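Countertop Beverage Dispensers: Frequently Asked Questions

Last updated 2025-12-18

These answers cover the gravity-fed juice and iced tea dispensers supplied by Korkard for self-service counters, breakfast rooms and staff kitchens. Installation of the refrigerated models is covered in a separate sheet.

What sizes are available?

Two. The Pondetti holds 9 liters and the Fandach holds 48 liters. The Pondetti is meant for one counter position and one drink. The Fandach is a floor-standing unit for canteens and event catering and needs a level floor and two people to move it when full.

Can I use the dispenser for hot drinks?

No. The containers are rated for cold and room-temperature drinks only. Hot liquid softens the lid gasket and can distort the seat of the spout. Brew tea separately, let it cool to room temperature, then fill.

Which drinks are suitable?

Still drinks without pulp: water, iced tea, apple juice, filtered lemonade, diluted syrups. Strained orange juice is acceptable if the container is stirred every hour. Do not use carbonated drinks. The container is vented, so they go flat, and foam collects under the lid.

Smoothies and drinks with seeds or mint leaves will block the valve. Use the infuser tube (part 605) if you want fruit or herbs in the container.

Why does the flow slow down as the container empties?

Flow depends on the height of liquid above the spout. A full container pours fastest. Some slowing toward the bottom is normal. If the flow is slow when the container is full, check the vent in the lid first. A vent blocked with dried syrup is the most common cause - rinse it under warm water and clear it with a soft brush. Do not use a pin or a toothpick.

If the vent is clear, remove the spout and inspect the valve for pulp or sugar deposits.

My spout drips after closing. Is it faulty?

Usually not. One or two drops after closing are residual liquid in the spout and are normal. A steady drip means the valve washer is dirty, worn or seated off center. Proceed as follows:

1. Empty the container.
2. Unscrew the retaining nut from inside the container, by hand.
3. Pull the spout forward and out.
4. Remove the washer, rinse it and check for cuts or flattening.
5. Refit with the flat face toward the container wall.
6. Tighten the nut by hand. Pliers will crack the thread.
7. Fill with water to the halfway mark and leave for an hour before returning the unit to service.

Replacement washers are sold singly and in packs. Filippos Galanis at the parts desk can confirm the right washer from the number molded into the underside of the base.

How often should the unit be cleaned?

Daily, when in use. Rinse the container, lid and spout at the end of service and wash with mild detergent. The spout must come apart for this. Running soapy water through an assembled spout does not clean behind the valve, where sugar builds up.

Once a week, soak the spout parts in a food-safe sanitizer at the strength printed on the product label. Rinse and air dry before assembly.

Are the parts dishwasher safe?

The drip tray, grate and spout are. The container and lid are not. Repeated dishwasher cycles leave fine surface cracks in the plastic, and these cannot be polished out.

How should the container be filled?

Fill to the line, never to the rim. Close the spout first. For the Pondetti, lift the container off its stand only when it is empty. A full container should be filled and emptied in place.

Can I tint or label the container?

Labels may be applied to the outside on the upper third. Use a removable adhesive. The colored containers are tinted through the material and the color will not wash off, but bear in mind that a tinted wall changes how the drink looks from outside. Label it if guests might mistake one drink for another.

Will the dispenser fit with our other counter equipment?

The Pondetti stand shares its footprint with the Pangaribuan cup rack, and the two can be placed side by side. Allow a hand's width in front of the tray so that guests can set a glass down.

What does the warranty cover?

Cracks and leaks in normal use, for 91 weeks from delivery. Washers and gaskets are wear parts and are excluded. Claims go to Nektarios Xenos in customer service with the base number and a photo of the fault. Claims received over the closing period are handled in January.

How should a glass be held, and what is the drip tray for?

The drip tray catches overrun and the last drops from the spout, and it should be emptied before liquid reaches the underside of the grate. Hold the glass so that the end of the spout is inside the mouth, as with the clear glass being filled with an amber drink from the orange container, and open the valve only when the glass is in position. A thin stream is easier to stop at the right level. Stainless steel trays with a recessed slotted grate, the type under that glass, should be wiped dry after rinsing to avoid water marks on the raised rim. Lift out removable grates and wash the slots from both sides.
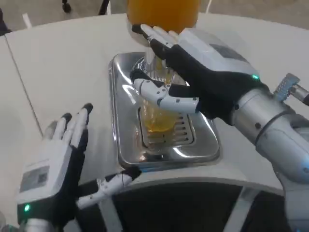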